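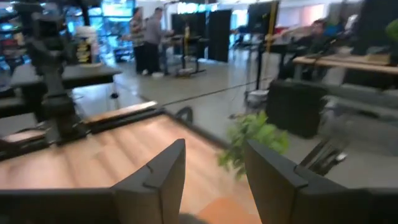 From: Laiba Bhutto
To: workroom list
Date: 2026-01-02
Subject: Re: Plants next to the benches, and the tabletop finish

Replies inline. I have trimmed the parts of Daniyal's message that Ghazala already answered.

Daniyal Mirani wrote:
> The wooden tabletops are due for oil again and I would like to
> agree on a product before anyone opens a can. We used Tendus in
> November on the small table and it stayed tacky for days. Is
> there any objection to going back to Mokberg?

No objection to Mokberg. I think the Tendus was put on too thick, but I don't want to repeat the test on a full-size top. Procedure I would follow:

Clear the top completely. Vacuum along the raised plank at the back, where the dust collects in the joint. Sand with the grain by hand, 400 grit, light pressure. Wipe with a dry cloth, then a barely damp one, and wait until the surface is dry to the touch. Apply one thin coat, leave it 14 minutes, and wipe off everything that has not soaked in. The second coat goes on the next day. Leave the top unloaded for 16 hours after that.

The oil darkens pale wood slightly. The raised plank is lighter than the tabletop now and I would leave it that way. It makes the back limit of the work surface easy to find when you set something down without looking.

Used cloths go flat over the outdoor rail until they are stiff. Do not ball them up and do not put them in the indoor bin. Oil-soaked cloth can heat up and catch fire by itself.

> Second item, the plant. It hangs over the edge of the table and
> the leaves get caught whenever somebody pulls a chair through.
> Sadia wants it kept. I would move it to the windows.

I agree with Sadia on keeping it and with you on the position. The leaves overhang toward the floor on the side where people walk, and a watering can should not be used above bare wood that is about to be refinished. Water that gets under a pot leaves a dark ring, and on oiled wood the ring has to be sanded out.

The windows are bright enough that I would not put it directly against the glass. One step back is sufficient, beside the cart. Sadia, please turn the pot a quarter turn at each watering for the first few weeks, or all the new growth will lean one way. It will probably drop a few leaves after the move. That is normal and does not call for more water.

> Third, the floor. There is a long black cable going diagonally
> from behind the table to the stand. Can we get a cover for it?

A cover is the wrong fix for that run. Covers work when the cable crosses a walkway at a right angle. On a diagonal the crossing is longer than it needs to be, and a cart wheel meets the ramp at an angle and gets steered sideways. I would reroute first: straight back from the table, along the wall, then out to the stand. This needs a longer cable. Fuson has one in the right gauge for 149, and the Bugti catalog has a cheaper one that I would avoid because the jacket is stiff and will not lie flat on concrete.

If the reroute leaves one short crossing, a cover there is fine. Use the low type, without adhesive. The adhesive comes off the concrete in pieces and the gray residue is worse than the original problem.

The loop near the table edge is a separate matter. Slack should be gathered and hung under the top with a hook-and-loop strap. Do not use zip ties, they get pulled too tight and somebody has to cut them next to the insulation.

> Last one, the cart. Is anybody using what is stacked on it?

I use part of it. Please do not clear it in one go. I would suggest that everyone take what is theirs by the end of next week, and that whatever remains gets sorted by shelf, heavy items lowest. It also needs to roll freely if the plant is going next to it – at present I would not want to push it far with things stacked that way.

Sølve asked off list whether the dark table on the other side should be oiled at the same time. No. That surface does not take oil. Warm water and a little dish soap, then dry it.

Open points: Daniyal to confirm the Mokberg order, Sadia to pick a day for the plant, Ghazala to measure the new cable route along the wall, including the drop at the table end. I can do the sanding if somebody else does the second coat.

Laiba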